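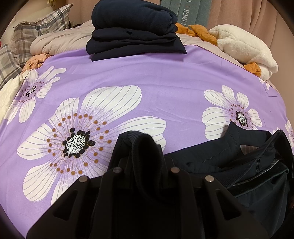

Laundry Folding by Machine: Frequently Asked Questions

Can a robot fold my laundry yet?
In part. The Inano test unit at our Rurnville site folds towels and T-shirts of known size on a flat table. Mixed clothing on a bed is still a research task.

Why is a bed harder than a table?
The surface gives when pressed, and a printed duvet cover makes garment edges harder to find. Dark knitwear next to a dark jacket is a common failure: the software often treats the two as one item.

Which garments cause the most trouble?
Jackets with zippers, quilted pieces and thick fleece. Ribbed collars and cuffs are easy to grip but stretch under load, so the fold line shifts.

How is the system trained?
On recordings of people doing the chore with a hand-held gripper. The current set holds 1,590 recordings, of which 666 involve knitwear. Another 1,056 were rejected for poor tracking and are not included in that total.

How fast is it?
A T-shirt takes about 80 seconds. A sweater takes longer, and we do not publish a figure for it.

Does it stack the folded items?
Yes, if the stack stays low. Soft, puffed items tend to slide - the unit stops and asks for help when the top layer moves.

Is it used in commercial laundries?
The Clumthorpe plant has run the Fonseca feeder since December. It handles flat linen only and does not sort.

Can I buy one?
No. There is no home model and no waiting list.

Last updated 01/08/2026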